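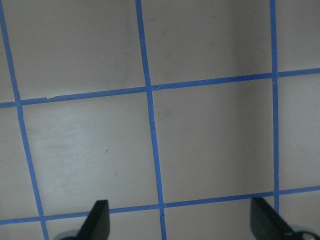

How wide should the squares be when you tape a grid onto a tabletop? Wide enough that the biggest thing you plan to put in a square fits with a thumb's width to spare on every side, and for most of what we do in this class that comes out to 4 inches.

OK, so these are the notes for week 7, the taping week. I promised I'd write up what I said at the tables, because half of you had your hands full of tape when I said it and couldn't write anything down. Read them before Tuesday if you can. If you missed the session, get the measuring part from Efren Lagman, who did a very clean job of it and has already said he doesn't mind being asked (thank you, Efren!).

Why we bother with a grid

A layout grid on a work surface gives everything an address. You're sorting parts, or setting out pieces for a stop-motion shot, or running the placement exercise we'll do next time, and you need to be able to say "put it in the second one over, front row" and have the other person put it there. You can do that with a printed mat. I like tape better for a first grid — you make every decision yourself, and when you get one wrong you can peel it up and have another go.

Blue tape is my choice on the pale tables. It shows up well on that gray-beige, it comes off without a fight if you don't leave it there for weeks, and you can see where one strip goes over another, which helps when you're checking your work. I've used white on the same kind of top and spent the whole afternoon squinting. Don't do white.

Before you tape

Wipe the surface and let it dry all the way. Then decide where you'll stand, and I mean stand there, feet and all, before you measure a thing. A grid is read from somewhere. Lines that look beautifully straight from the side of the table can look like they're marching off to the right when you come around the front, and then people start nudging their pieces to match what they see.

Mark both ends of every line in pencil first. Measure from the same table edge each time! If you measure line two from line one and line three from line two, any little error rides along and grows. Christos Christodoulou's group found this out on their long table, and by the far end they were off by more than the width of the tape.

Laying the strips

Do all the strips in one direction first, then all the strips in the other. For our practice grid that's three one way and two across, so five strips and six crossings. It's small, I know, but it has everything in it that a big one has. Run the strips long, well past the last crossing, and trim later or don't trim at all. A strip that stops right at a crossing leaves you a corner that lifts.

Stick down one end, pull the roll out past the other mark, hold the tape tight just above the table, and lower it. Then press from the middle outward. If you press as you go along you'll steer it, everybody does, and you get a strip that bows. Short lengths are the other temptation. Please don't piece a line together out of leftovers if there's enough on the roll for a full one. Where two pieces meet in the middle of a line you tend to get a ragged spot or a little notch, and it bugs people. It won't hurt anything on a practice grid, and I wouldn't pull up a good line just to fix it, but on the final one I'd like to see whole strips.

Which direction goes on top? Pick one and stick with it. If the lengthwise strips are on top at one crossing they should be on top at all of them, so the eye can follow each one as a continuous band all the way down. Weaving them over and under is cute and takes forever, and the tape never lies quite flat afterward.

Checking it

Measure the gaps at both ends and write down both numbers. If they match you've got parallel lines. If the lines look closer together at one end but your two numbers agree, you're looking at perspective and you can leave the tape alone. I say this every year and every year someone re-tapes a perfectly good grid.

Then check for square. Measure corner to corner both ways across one box with a tape measure or a piece of string. Same length both ways, good. If not, one set of lines is leaning, and you want to lift the shorter set, since it's less work.

Do this check before you put anything on the table. I'm serious about it. Once there are cups and blocks sitting in the squares you will talk yourself into believing it's fine — I have done this myself, more than once.

Naming the squares

Letters for the columns, numbers for the rows, starting from the corner nearest your left hand. Keep the letters off the tape and put them on a slip of paper at the table edge. Ink on tape smears and then you have blue fingers. With a grid as small as ours you'll only have two full boxes plus the open spaces around the outside, and yes, the open spaces get names too if you plan to use them. Decide that as a group and write it on your sheet.

For Tuesday

Tape your own three-by-two grid at home or on one of the back tables. Bring your gap measurements, both ends, and your two diagonals. Rulers are in the drawer under the window. Page 77 of the packet has the blank sheet for the numbers, and I'll have 9 extra copies with me.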